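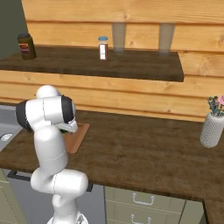
Two grippers, one virtual kitchen

Before Aketti buys a gripper for its Dorkonport workshop, it tries the part out in software. This summer the team compared two: the Nodis, which is light and narrow, and the Vukadinović, which closes harder and costs $900 more.

Each ran the same job 400 times in a simulated kitchen. The arm had to reach down to a cutting board, close on something small and green, and lift it clear of the wood. A sink on one side and a vase on the other left plenty of ways to go wrong.

The Nodis dropped less. Most of its failures came from the wrist camera, which lost the target once the fingers got close - a problem the controller could partly fix by slowing the last 3 centimeters.
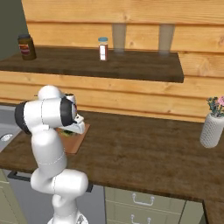
Readers of the team's test log were less sure. Leafy things bend and tear in ways a simulator rarely gets right, one of them wrote, and a gripper that wins on screen may still crush real parsley.

Aketti agrees, up to a point. Both grippers go on a real arm in October, with the same board and the same controller settings.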